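# When the arm did not let go

Tarun Saxena has worked at Nundach for four years, most of them on kitchen tasks for a single robot arm. In November his team lost almost two weeks to one fault. I met him and his colleague Omprakash Pal in the small office they share, and asked them to tell it from the beginning.

"The first sign was a number," Saxena said. "We ran the table clearing task 466 times in simulation, and the success rate looked too good. I was happy for one evening. Then Omprakash looked at the force log."

Pal is the one who reads logs. He saw that in some runs the gripper reported that it was open, but the contact force on the fingers did not go to zero. The planner, which they call Luva, believed the report and started the next movement. "So the arm was still holding the knife and it was already going to the bread," Pal said. "In simulation this is only strange. With a person standing at the counter it is a serious thing."

They stopped all tests on the real arm the same day. Saxena wrote the message himself, and he remembers it was short. Then they went back to the simulated kitchen and repeated the task with the same objects: the bottle, the two loaves, the cutlery, the spray bottle.
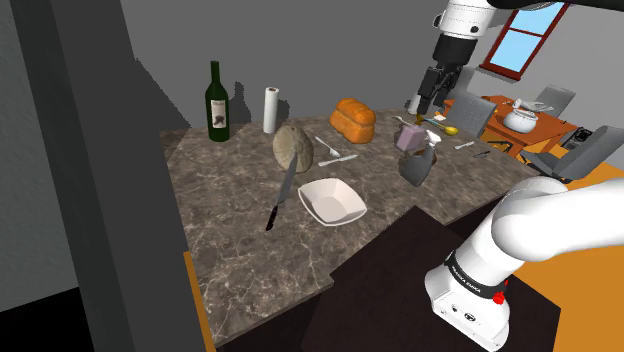 ## Finding the cause

The fault was in a timeout. If the gripper did not answer in 100 milliseconds, the software filled in the last command as if it were the measured state. "We asked it to open, so it said open," Saxena explained. "It was my code, from the Brarnau project. I copied it and I did not read it again."

The repair took one afternoon. Now a missing answer stops the arm, and Luva must see both the finger position and the force before it continues. Pal also added four tests in which the answer is delayed on purpose.

I asked if they trust the system again. Pal waited before he answered. "I trust the stop," he said. "For the grasping of thin things - forks, knives - I want to see more runs."

The real arm is still switched off. Saxena expects to begin again with the spoon.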